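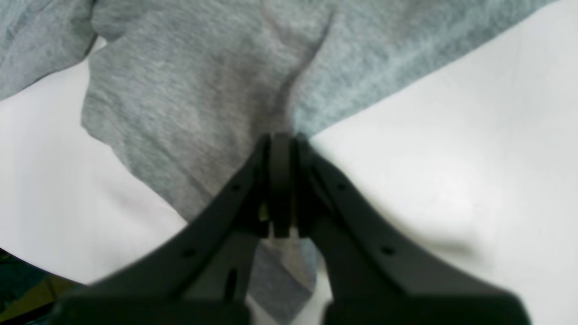 Sleeve pinch on the Mellor bench, gray tee.

Notes for anyone building the two-arm shirt folder at home. Typed fast, sorry. Grippers are the printed Onutness fingers, arms on Risteck servos.

1. Lay the tee sideways, hem parallel to the short end of the table. Smooth it by hand first. Don't skip.

2. Lower one arm to the shoulder corner. Other arm parks open over bare table. Set lift height to 60 mm, no more or the collar comes with it. 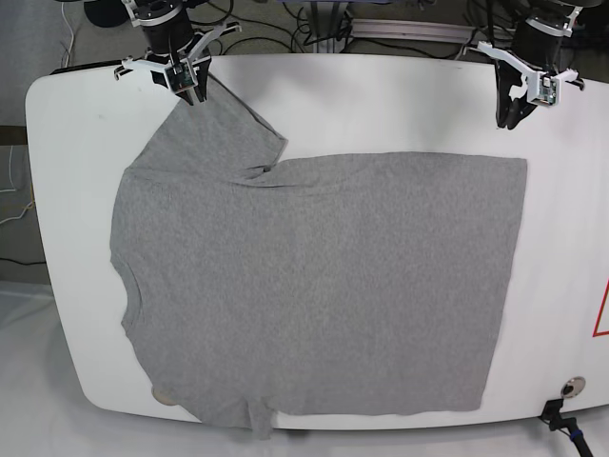 3. Close slow. Grip force 34 in the Naltine config, file's on the shared drive, port 2783. Higher than that and the fingers flex and you lose the gather.

4. Check the wrist cam before moving. You want the cloth bunched right at the tips. If only one layer's in there, back off and go agian.

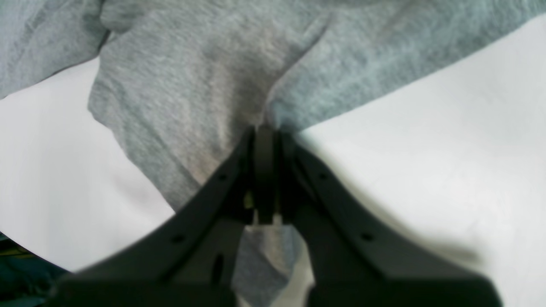 Hayley Bellamy says she gets a cleaner pinch by coming in at a slant and dragging toward the hem before closing. Worth a try, adds time though.

5. Fold over, open, back out straight. Leave a small gap between the pads when you retract, full open snags the knit

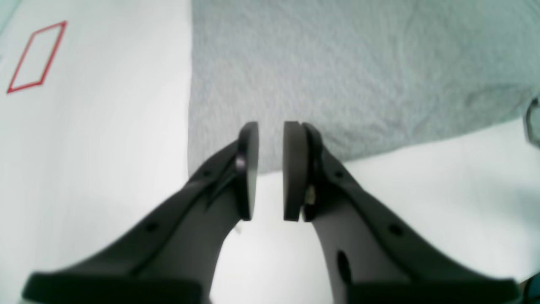
and then you're redoing step 1. Run the whole thing 3 times before you touch any settings. Jersey shirts only so far, havent tried hoodies.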